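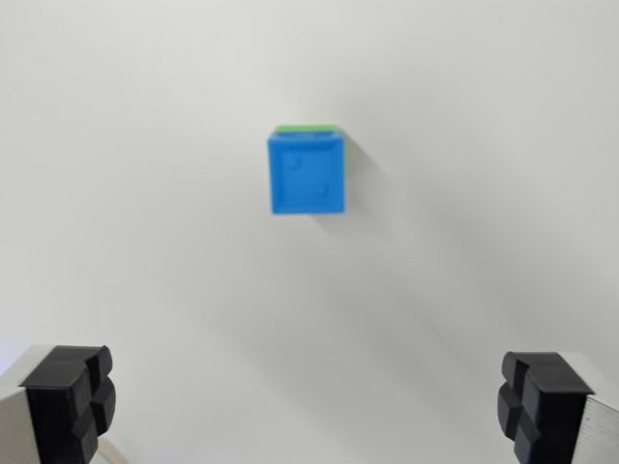

Call for Participants: Working Next to the Arm

Skerico is looking for 46 people who work, or until recently worked, at a packing, kitting or sorting bench where a robot arm has been brought in. We want to hear what changed in your job. We pay for your time, and your employer will not see what you say.

Posted 19 December 2019

What we are doing

Skerico is a small research group that studies hourly work. We don't sell robots and we don't advise the people who buy them. Over the past year we have sat through a good many presentations in which an arm picks up a part, puts it down, and a slide comes up saying that workers will be "freed for higher-value tasks." We have asked at every one of these what the tasks are. The answers have been thin. One presenter said quality. Another said it would depend on the site.

So we would like to ask the people at the benches.

The study starts at the Sakov building of Skirkach, where sets of small parts are put together for mailing. Management has agreed to let us in, and we thank them for it. Three of the benches there now have an arm. The rest are worked by hand, the way they have been for years. We are also taking people from other workplaces, and we hope they will be at least half of the group.

What the arm does

If you haven't been near one of these, the job looks very small up close. There is a pale, bare surface, a two-finger gripper with black pads on the fingers, and a cube a few fingers wide or less. One face of the cube is blue with two raised bumps in a shallow panel. The gripper has to come down over it, close, lift, and let go in the right spot. Then again with the next one.

Anyone who has done kitting knows this motion as the part of the job you stop noticing after the first morning. Your hand does it while your eyes are already on the order sheet and your ears are on the person behind you asking where the tape went. A short pick on a clear surface is a fair thing to try to automate. Our doubt is about how much of the job it is. Real bins have parts lying on top of each other, bags that cling, the wrong color mixed in from the last run. Somebody sorts that out before the arm can start, and we would like to know who, and whether it shows up anywhere in the numbers.

We have seen the numbers. Skirkach handles over 2000 orders on a busy shift, and the reports give the arms a share of them. What the reports don't have is a column for the person who straightened the parts, reset the cell after a stop, or finished the order by hand when it timed out. Orders finished that way are credited to the cell. The supplier, Ghiță, told us this is normal practice, and it may well be.

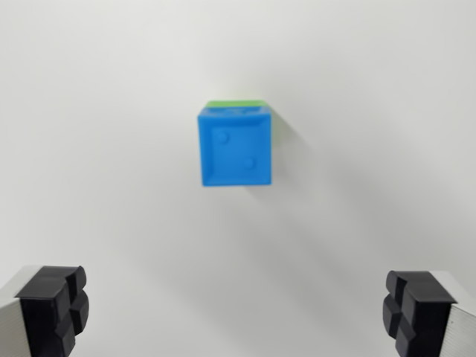

A gap between two fingers can be set very exactly, and so can the position they start from. A shift can't be set like that. People at the first three arm benches told us in October that their day had been broken into short waits, too short to do anything with and too long to stand still comfortably. Two of them liked it. One had a bad wrist and was glad to be out of the reaching. Others said they felt like they were minding a machine for the same money, with the supervisor asking why output was down on a bench they no longer controlled. We don't think either group is wrong. We also don't think a handful of conversations is enough to go on, and that is why this call exists.

Who can take part

You can take part if you are 18 or older and have worked at least three months at a bench, line or station where a robot arm does some of the picking or placing. It doesn't matter whether you are permanent, temporary or through an agency. Agency workers are very welcome – they tend to be left out of studies like this one, and they are often the first whose hours move.

You can also take part if the arm came in and you went somewhere else, whether that was another bench, another building or out the door. We have a hard time finding people in this position. If you know one, please pass this on.

Team leads and shift supervisors may apply, but they will be in separate groups and we will take six at the most. Engineers and sales staff from robot suppliers are not eligible. We can already read the brochures.

You don't need to know anything technical. You don't need an opinion about robots either. If your opinion is that the arm is the best thing that has happened at your workplace, we want that in the study as much as any complaint.

What you will be asked to do

There are three parts, spread over a few weeks.

First, an interview of an hour and a half or so, in person or by phone. We will ask you to go through an ordinary shift from clocking in to going home, before the arm and after it. We will ask about pace, breaks, who you talk to during the day, what you get blamed for, and pay.

Second, a work diary for ten shifts. It is one page per shift, on paper or on your phone. You write down when the arm stopped, what you did about it, and how long you were kept waiting. Please don't fill it in while the cell is running. If your workplace bans phones on the floor, use the paper one at break, and if you forget a shift, leave it blank. We would take a blank page over a made-up one.

Third, a group session with five or six other participants who do similar work. We will show what we have found so far and you will tell us where we have got it wrong. Food is provided. Sessions are held off site, in the early evening, and we can run a morning one for people on nights.

What you get

Each participant who completes all three parts receives $272. If you stop partway you are paid for the parts you finished, and you don't have to say why you are stopping. Travel to the group session is paid on top, as is child care if you need it. Payment is by check or bank transfer within two weeks of the group session.

You will also get the full report, at the same time as Skirkach does and in the same version. There is no management edition.

What you will not get

We can't protect your job, and we can't promise that anything will change at your workplace. We have no say over what Skirkach or any other company does with the findings. Taking part will not put you in line for a "robot operator" title, and it isn't training. One person wrote to us in the fall hoping it was, so we would like to be clear.

Privacy

Your employer will not be told whether you applied. At the Sakov building, where people could guess, interviews are held somewhere else and outside working hours. Names are kept apart from the interview notes. Job details that would point to one person are changed or left out of the report, and you can read your own quotes before they are used and strike any you don't like. The one place we can't fully keep things private is the group session, where the others will see your face. You may skip it and still be paid for the first two parts.

Skirkach is not paying for the study. It gives us access to the floor and to its output reports, and it may comment on the draft. Its comments will be printed in the back, whole, with our replies. Ghiță was asked for its stop and restart logs and is still considering the request.

How to apply

Write or call the Skerico office with a first name, a way to reach you, the kind of work you do, and how long the arm has been there. Two or three lines is plenty. Please don't use a work email address, and please don't send pictures or video from the shop floor, as that could get you into trouble. If you would prefer to apply in a language other than English, do so and we will find someone.

We answer every application. Places are filled as suitable people come in, with some held back for agency workers and for people who have left the bench. When all 46 are taken we will keep a waiting list, and diaries do get abandoned, so it is worth being on it.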